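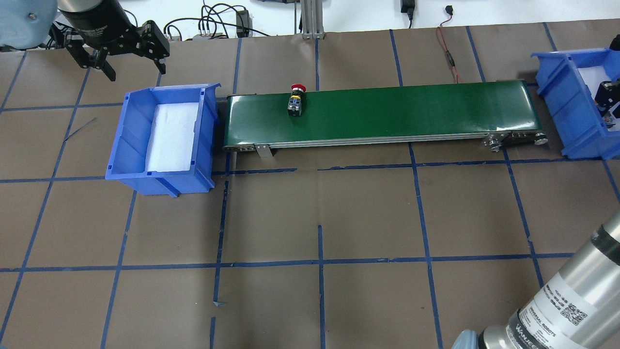 Two arms at the conveyor with an emergency stop switch on the belt, Stokedham open day.

Lulis two-arm bench cell: review after the open day

18 shares
5 comments

I went to Stokedham in December to see the Lulis bench cell, which I had read about but never seen working. Nakpan, the company that rents and sells it in our region, opened its workshop to visitors from the morning until four o'clock. I work in a small business that repairs control panels. We take out many switches, buttons and connectors, and we must sort them before we test them. So I did not go there for pleasure only, I had a real task in my head.

The cell is a large brown table with two arms, a small conveyor, blue bins, and a control program called Allitness. You can rent it for 3280 dollars a month, and this price includes the two arms, the grippers and the training of one person. The demonstration I attended took 74 minutes. I stayed for part of the next one also, to see if the same things would happen again. Most of them did.

What it does

The parts are on a green belt and the arms have to pick them up and put them in a bin. It sounds very easy. But the parts were the kind I know from my own work: an emergency stop switch, for example, has a big round button on one side and a contact block on the other side, and it does not lie flat in the same way every time. A gripper with two fingers must decide where to take it. If it takes the red button, the switch can turn in the fingers. If it takes the block, it usually holds well. In the first round the arm chose the button twice and dropped the switch once. After the operator changed one setting in Allitness, it went for the block, and I did not see it drop that switch again.

The arms are not quick. I could sort the same parts by hand in less time, and the man next to me said this aloud. The operator agreed with him, without any discomfort, and told us that the cell is meant for hours when people do something else. I accept this argument, although for a shop of our size it is a weak one. We have many such hours, but not so many switches.

The table

I want to write something about the table, since the brochure does not. It is divided in squares with blue tape. The operator uses these squares when he tells the program where a bin is standing, and he also uses them when he speaks with a colleague – "move it one square to you" – and I found this very practical. The tape itself is the cheap part of the product. Some pieces near the conveyor are worn and frayed, and in places the line is broken. Lulis should print the lines on the board, or cut them into it. At this price I would expect it.

The bins have a white sheet on the floor. I asked about it and the operator said that dark parts are easier for the program to find on white. At home we have gray bins, so we would need to put something in them also.

The cables

My biggest complaint. There are black cables in loops behind the table and more of them at the side, and I looked for a long time to understand which one goes where. In a workshop with visitors you can be careful. In a workshop with a floor cleaner and a pallet truck I am less sure. A closed channel along the edge would solve the most of it, and Nakpan told me they can install one for extra money. I did not get a price.

Controls

Each arm has its own pendant, a light blue tablet with a red emergency stop button on it. The screen is clear and the words on it are normal words. I was allowed to move one arm by myself, slowly, with the operator beside me, and after a few minutes I could bring the fingers above the belt without help. It is less easy to remember which pendant belongs to which arm. They look the same to me. I would put a colored sticker on each of them on the first day.

Allitness runs on a normal computer. It saves every pick and you can look later at the ones that failed. For me this was the best thing of the whole visit. When the switch fell, the operator opened the list, found the pick, and we could see the position the program had chosen. I have used machines which only show a number of an error and a telephone number.

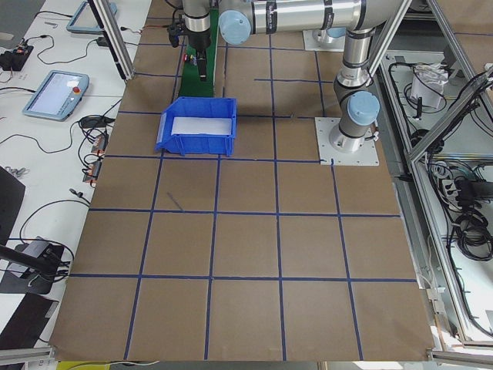 Can one person start the cell in the morning without the help of Nakpan?
One trained person is enough, and the start takes the time of a coffee if the bins were left in their squares.

The grippers are rated for 2000 hours before the fingers need to be changed. This is what the data sheet says, I have no means to check it. The fingers are narrow and they go well between small parts that lie close together. With smooth round parts I saw some hesitation, the arm came down, went up again, and came down a little to the side.

The noise is low. We could talk at a normal level next to the table, also when both arms were moving.

Good: clear pendants, the list of failed picks, quiet, patient people at Nakpan.
Less good: the cables, the tape, the speed, no way to rent it with one arm only.

Who should rent it? A company that sorts small mixed parts every day and has a person who likes to adjust things. For us I have asked for a trial of one month in the spring, with our own switches in our own bins, and Nakpan has agreed to bring the cell on their truck. I give it 4 of 5 for now, and I will change the number after the trial if I have to.

5 comments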